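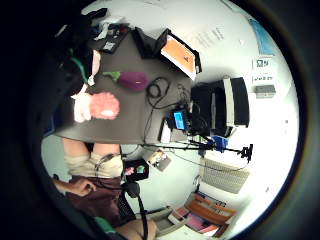 Teaching the Arm: Bench Work at Fenholm

Posted 27/08/2018 by Delphine Esposito

Management would like the rest of Fenholm to see what the returns room has been up to, so I was asked for a gallery. I was also asked to keep it upbeat. I'll do my best.

The short version for people upstairs: in July we got a sorting system called Wirkum, which will one day pick returned toys off a table and put them in bins. Before it can do that, somebody has to show it how. That somebody is us. You put on the glove, you pick up a plush eggplant, you put down a plush eggplant, and the computer takes notes. Then you do it again, with the same eggplant and slightly more feeling.

Five of us trade places at the bench. As of this morning we have recorded 2994 picks, which would have been a decent haul of actual returns, had any of them been actual returns.

The table

The eggplant is purple with a bright green stem and is the senior member of the team. The pink fluffy thing has no official name. On the intake form it's "item, soft, round," and Muireann Ó Néill has been lobbying to have that changed. The laptop and the monitor share the tabletop with the toys and the cables, and the cables are winning.

What used to be my job was looking at a toy, deciding if it could be resold, and tossing it at the right bin. I was fast. Wirkum does not care for tossing. It likes a hand that comes in straight, closes, lifts, and opens again over the target, and after a few weeks of that I caught myself setting down a coffee mug at home as if it were being graded.

The hand

The glove is black with a white cube on top, printed with square patterns on its faces so the system can tell where your hand is and which way it's turned. You can't scratch your nose while recording. Well, you can, but then Wirkum learns that too, and Muireann has to go back through the session and take it out. She used to run the label printer. Her title is now data reviewer, her pay went up a little, and she says she has never watched so much footage of elbows.

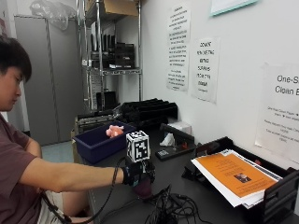
The part I didn't expect is how much we argue. Two people will pick up the same toy two different ways, and for years that was their own business. Now there's a house style. We spent most of one lunch on whether a stuffed animal should be lifted by the middle or by whatever sticks out. (The middle. I still think it's wrong for anything with ears.)

The walls

We have a lot of signs. Some are typed, in paragraphs, and those get read once. The one in capitals that starts with DON'T gets read daily. Before automation, the bench had plenty of rules too, but people mostly carried them in their heads, and new hires picked them up by being sighed at.

What's next

Fiston, who did the installation, want 900 more picks before they bring the arm over from the Au building. After that, one person per shift will stay at the bench for whatever it drops or refuses, and the rest of us move to inspection. We've been told there will be no layoffs. I have that in an email and I've printed it.

If you want a turn with the glove, come down after 5 and ask for Muireann. Take your rings off first, and please leave the eggplant where you found it.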